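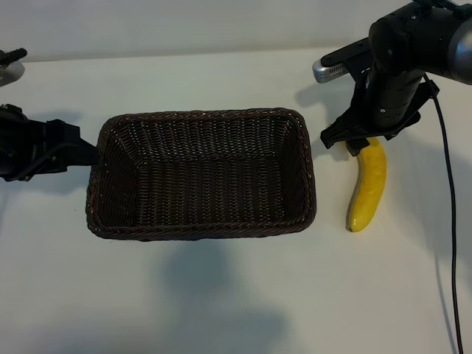

Week 6: Picking and packing produce with two arms

Reading before the tutorial: the Walico case, sections 1 to 4. Bring your own notes on a job you've done with your hands, paid or unpaid. You'll need them for the exercise at the end.

Last week we looked at warehouses, where most things come in boxes. This week is fruit and veg, and I've been looking forward to it all term! Food packing is one of the oldest kinds of shift work still done mostly by hand, and it's full of skill that never makes it into a job ad. Somebody who has packed gift baskets for a few seasons knows by feel how firmly to hold a pear, which way round a banana should go so the stem doesn't mark its neighbour, and when to set a piece aside. Try writing that down as a set of instructions and you'll see how much there is in it.

The Walico case

Walico packs mixed baskets of fruit and vegetables for offices and hospitals. It has 39 people on the packing floor. In March it began a trial of a two-arm packing cell, which the staff call Prindel after the software that runs it. The plan on paper was for the cell to take over the plain baskets while people kept the custom orders.

What makes two arms interesting is the division of labour between them. One can look after the basket while the other goes for the fruit. We do the same thing at home without thinking, one hand on the bowl and one hand reaching. A basket is light and slides easily, so steadying it is real work, and on a fixed line you'd normally bolt something down to do that job. With a second arm you can change basket sizes between orders and leave the bench alone.

Then there's sensing. A camera on the wrist gets very close to the item, closer than you'd ever put your own face, and at that range the view is mostly skin and weave. Colour is easy. Edges are harder, especially with a shiny surface or a dark background full of small repeating shapes.
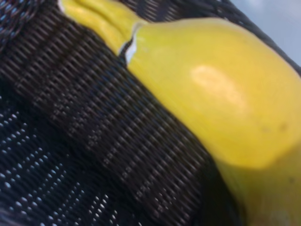

A second camera set back from the bench helps, and so does a person who knows the produce. At Walico the packers were asked to sort problem items into groups for the trial team, and their groups were quite different from the engineers'. The engineers had sorted by shape and weight. The packers sorted by how each thing bruises, how it rolls and what it can sit beside. Their list was the one that got used, and I think it's the best page in the whole case.

What changed on the floor

Have a look at the job table in section 3. Before the trial there was one packing role with one pay rate. Afterward there were packers, cell minders and a new role the company calls a setter. The setter chooses the basket, loads the order, checks the first pack of each batch and decides when to pull the cell off a job. A batch is 200 baskets at most.

Some points to underline as you read:

- Packers reported less reaching and twisting, but more standing still. Both matter for shoulders and backs.
- Conversation dropped near the cell. People who used to work across a bench from each other were now side by side, facing a guard rail.
- Training for setters took 19 hours, all of it paid. Casual staff weren't offered it in the first round, and the union raised this early.
- The custom orders, kept for people, are the slower and fussier ones. If targets are set per basket, the people left on them look slow.

That last one is where tutorials usually get lively. Who should set the target, and who should be in the room?

Compare this with Tlapale, the smaller co-op in the reading pack. Its members voted on which tasks to hand over, and they gave up the early morning shift first. Same kind of equipment, very different result for people's sleep.

Slow it down

When you visit the teaching lab, resist the urge to watch for speed. Pick a single item and a single basket and work out all the decisions between them: where to grip, which way to turn it, how high to lift, where it should land, what the other arm is doing meanwhile. I did this with one banana and filled two pages.
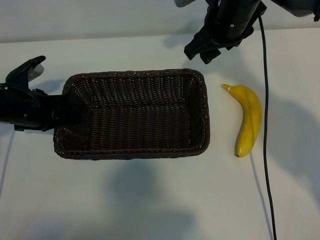

Figure 3. Two arms, a wicker basket and a banana on the bench.

Exercise (pairs, about 100 words each)

1. Take the manual job from your own notes. List every small decision in it, including the ones you'd be embarrassed to mention.
2. Mark the ones you'd gladly hand to a machine, and the ones you'd want to keep.
3. Swap with your partner. Mark theirs without looking at their answers, then compare.
4. Write up one decision you disagreed on.

Hand in on paper at the start of the Week 7 tutorial. The Gilel reading on rosters and shift swaps is optional this week, though it's short and very good, and we'll come back to it when we get to scheduling software.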